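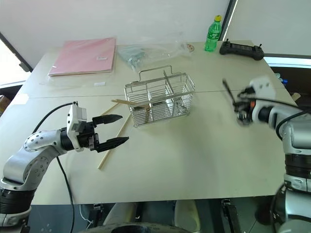
Cesto em arame inox, alça alta, divisória central. Mesa ainda por arrumar.

Pesquisar publicações
Pesquisar

1/ Notas sobre organização de talheres em mesa partilhada. Começo pelo cesto de arame inox com divisória ao meio. Comprei o meu na Livinow, sem grande pesquisa prévia.

2/ A divisória só ajuda se cada lado tiver uma função fixa. Uso um lado para peças compridas (pauzinhos, espátulas finas) e o outro para colheres e garfos. Misturar obriga a remexer tudo.

3/ Pauzinhos de madeira são o caso difícil. Na foto há um apoiado no rebordo da frente do cesto e outro, mais comprido, na diagonal sobre a mesa. Comprimentos diferentes não fazem par. Separo por tamanho antes de guardar.

4/ Arame aberto escorre bem mas deixa passar pontas finas. Solução do Bülent Işık: um quadrado de rede no fundo de cada compartimento. Custo residual, lava-se com o resto.

5/ A alça alta conta para a altura total. Numa prateleira com 24 cm livres o meu não entra de pé. Medir com a alça incluída – a ficha do produto dava só o corpo.

6/ Tampo branco em dois painéis: a junta acumula migalhas. Passo primeiro um pincel seco, depois pano húmido no sentido da junta. Ao contrário, empurra-se tudo para dentro.

7/ Papel e plástico saem da mesa antes dos talheres. As folhas cor-de-rosa ficam na bolsa transparente e vão para a gaveta. Película solta vai para a reciclagem, sacos amarrotados abrem-se e esvaziam-se primeiro.

8/ Peso: o cesto cheio chega aos 530 g na balança da cozinha. Pega-se com uma mão, pela alça, desde que os dois lados estejam equilibrados.

9/ O Jalen Esposito perguntou por alternativas em bambu. Tive uma da Clenow, escureceu no fundo em maio. Voltei ao arame.

10/ Falta resolver as tampas. Fica para outro fio.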